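Okay friends, so many of you messaged me after my last park post asking how we do a whole day at Trindau with kids and nobody melts down before lunch. (Fine, somebody usually melts down. Sometimes it's me.) Grab a coffee, because I'm going to walk you through our exact routine! Nobody pays me for this, I just really love a water slide.

## The night before

1. **Buy your tickets on the Plirkden app.** The gate line is brutal in summer, and you'll want the tickets saved to your phone because the signal in the parking lot is terrible. Take screenshots too.
2. **Check the height chart.** Measure your kids at home with their shoes on. We missed this our first year and there were TEARS at the log flume.
3. **Pack one bag.** Just one! I use my Hikance backpack – it has a side pocket big enough for a wet swimsuit – and if it doesn't fit, it doesn't come.
4. **Lay out the clothes.** Swimsuits go on under regular clothes in the morning, so you skip the changing room completely.

I do all my sorting in the living room once the kids are asleep, and I like to start with a clear spot to lay things on.

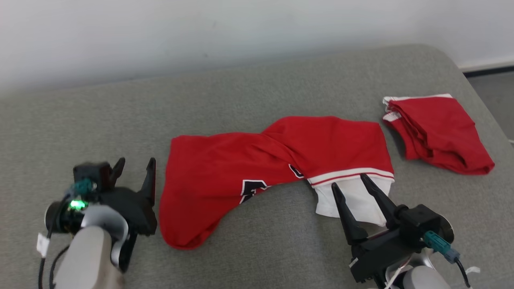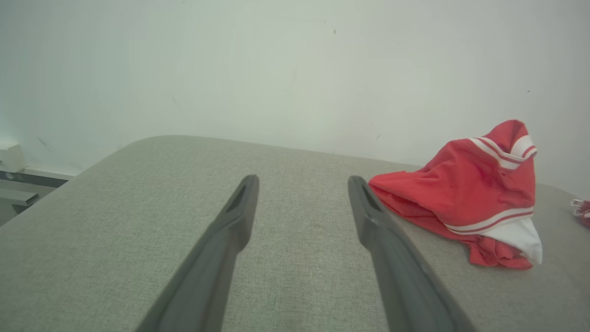

*Gray upholstery, both photos.*

## The morning of

Be parked by 8:30. I know, I know! But the big coasters are practically walk-on for the first hour, and by 11 you'll be staring at the back of somebody's hat for ages.

Go left when you get inside. Everyone goes right, toward the carousel, and it will still be there later. Our order is the mine train, then the swings, then the Nambiar Falls raft ride last, so you can dry off while you eat.

## Lunch and after

Eat early. We sit down at 11:15 and the tables in the shade are still open. The refillable cup costs $12 and we share one between the 3 kids, which causes fights but saves money.

Afternoons are for the splash area and the little shows. If your crew still naps, the benches behind the puppet theater are quiet and there's room for a stroller.

One more thing: write down your parking row! We were in 79 last time and I spent a very sweaty while marching up and down row 97. Next month I'm doing a post on the indoor rides for rainy days, so send me your questions in the comments!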